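Co-regulation with an 8 year old: does "connect first" hold up?
Parenting and Child Development > Emotions and Attachment
7 replies

gebhard_egger
I'm working through the Zasitz course on attachment and self-regulation, and I'm stuck on module two. The claim is that a child in a meltdown can't use reasoning at all, so you sit close, keep your voice low and wait. With my son that can take most of an evening. Last night it started over a math worksheet at 5:30 and he was still going at supper. Do people really do this every time?

mapleandrye
Yes, more or less. I don't sit close, though. My daughter hates being touched when she's upset, so I stay in the doorway.

Eyerusalem Demissie
I took the same course when it ran out of Grallbridge. The waiting is only half of it. Module four covers what you do after, when he's calm and you go back over what happened. If you skip that part he gets comfort but no practice.

tobin_k
I'm going to disagree with most of this. We did connect first for 18 months and the meltdowns got longer. What helped was a fixed routine: he goes to his room, I check in after 7 minutes, and we don't discuss it until the next day.

mapleandrye
Wouldn't he take that as being sent away?

tobin_k
He didn't. He knew exactly when I was coming back. I think that was the part that calmed him.

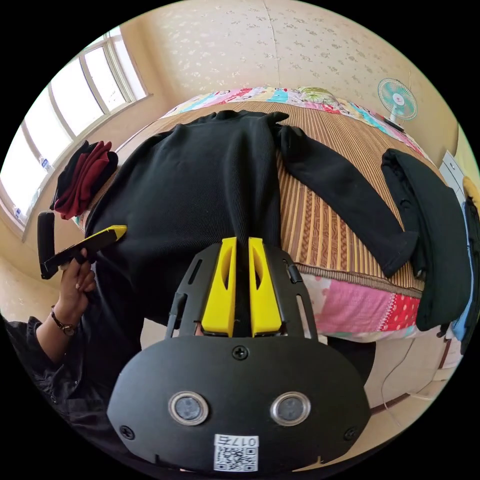

Eyerusalem Demissie replied that a predictable return is still connection, and that the course book says as much in the chapter on separation. She thought tobin_k was doing the same thing under another name.

tobin_k
I don't agree. The book tells you to stay present through the peak. I wasn't present. You can't stretch the word to cover both.

gebhard_egger
Which edition are you two using? Mine is the Baumgart one, 588 pages, and the separation chapter is mostly about infants. I couldn't find anything on school age kids and time alone.

Eyerusalem Demissie
Mine is the older one. Look under "repair" in the index, not "separation." And fair enough, tobin_k, the author would probably want you closer than that.

gebhard_egger
Found it, thanks. I'm going to try staying in the hall with the door open and telling him when I'll look in. If it goes badly I'll go back to sitting with him.

mapleandrye
Give it a couple of weeks. Mine got louder at first with any change.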